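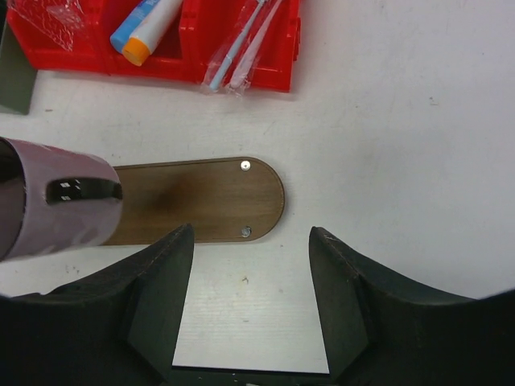

What did we go to see at the open day? Two robot arms working at one table with everyday bathroom and kitchen stuff, and the people who run them, who took questions for most of the visit.

Home | Course Projects | Reports | Field Visits | Contact
5 min read

Visit report: Rotach open day
Submitted May 22, 2026

Background. Our project (working name Nodora) is a sorting station for household items. So far all we have is a paper layout and a parts list. The Rotach lab had an open day and our section got a slot. Went mostly to find out what we got wrong before we spend the budget.

Getting there. Bus to the Mbeki building, then a long wait at the sign in desk. Group of 5 from our section. Safety talk first -- stay behind the line, no bags on the floor, don't lean on anything. Then the bench.

The setup. White tabletop, walls on the sides and back, an arm at each front corner. Each arm ends in a two finger gripper. We had drawn one arm in the middle for Nodora. Seeing two, I think our reach sketch is too optimistic, a single arm would have to stretch over whatever is in front to get at the back. Need to redo that drawing.

Objects. This was the useful part for me. Our parts list is all blocks and plain boxes. On their table there was a red tray with compartments, a wooden board with rounded ends, toothpaste, toothbrushes in a clear bag. Clear plastic was the thing we asked the most about. The guide said it is hard for the vision side becuase the highlights move when the bag moves, and hard for the fingers too as it crumples. We had not planned for any packaging at all.

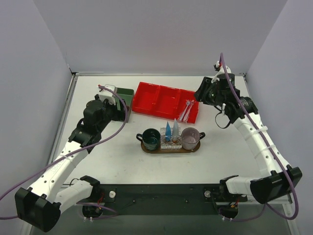

The second thing we asked about was cables. In our CAD the cables don't exist, they just sort of stop at the motor. The guide said to leave slack at every joint, tie it down on the long straight parts, and then move the arm through its whole range by hand before turning anything on. Also said the first build always has one loop that is too short. Writing this down so we actualy do it.

Software. Didn't get much here, the talk was fast and my notes are bad. They use a planner called Wevisari. Every run gets logged, they said 846 runs so far this term, and 296 of those were marked for a second look by a person. Marked doesn't mean failed, it can be a slow grip or an item set down crooked. We should have a category like that, right now our test sheet only has pass / fail.

Cost. Asked if a student group could build something close. Answer was not at this size. Our budget is $3000 total, so one smaller arm, used if we can find it, and a simpler gripper.

Changes to our plan
- new reach drawing, one arm, smaller table
- swap half the blocks for real items, incl. at least one in a clear bag
- third column on the test sheet for "needs a look"
- cable slack goes in the CAD
- ask Rotach if we can come back in July with our own objects

Open questions. Do mugs get picked up by the handle or the rim? We ran out of time before I could ask. Also what finger pads to buy -- the guide wrote down a part name but the sheet is with the rest of the group, will add it to the parts list.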